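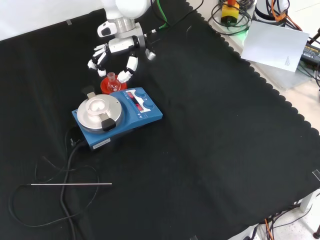
What rules apply to a robot arm sharing a bench with a hotplate?

Posted by flaskwrangler, 15/05/2019

We're a small teaching lab and we've started having an arm move round-bottom flasks on and off a stirrer hotplate. The arm came with a safety manual. The hotplate came with a safety manual. Neither one has heard of the other. Our safety office sent me a form for "machinery" and a form for "heated equipment" and wished me luck.

Is there a standard that covers both together, or do I write my own rules? Flasks are 100 ml, mostly water for now, solvents planned for June if I can get a signature. At the moment we have 2 people trained on it, and one of them is me.

Padetti

Look up ISO 10218 for the arm, plus ISO/TS 15066 if people will be reaching in while it's powered. Then do a risk assessment. Solvents change everything, talk to your safety office again.

Jarrah Mudgway

Padetti is right about the documents, though if you read them hoping for the word "flask" you'll be there a while. The robot standards want you to assess the whole application, meaning the arm, the hand, whatever the hand is holding and whatever it's standing next to. So your two forms are really one form, and you get to staple them.

What we ended up with at Drelent, after 23 drafts and one argument over a cork ring:

Heater off before any pick or place, confirmed on the hotplate's own display. A line in the script saying it sent the off command doesn't count. Remember that off and cool are different things, so the plate gets a waiting time as well.
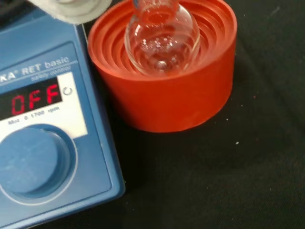 Display reads OFF, flask in its holder beside the stirrer.

Flask goes in a holder that fits it, never straight on the bench. Put the holder in the same spot every time and mark the spot.

Cables and probe leads get routed away from the arm's path. Ours used to lie wherever gravity left them, and then the hand collected one.

Emergency stop where you can hit it without leaning over the glassware. Then find out what it stops. Ours stopped the arm beautifully and left the heater running, so we wrote a separate step for the heater.

For solvents I'd want the ventilation question settled, and someone who understands ignition sources looking at the arm as well as the hotplate. Don't let June rush you.

Hinds

we just put a sign up

flaskwrangler

Thanks Jarrah. Stapling now. Hinds, what does the sign say?

Hinds

"careful" - it's laminated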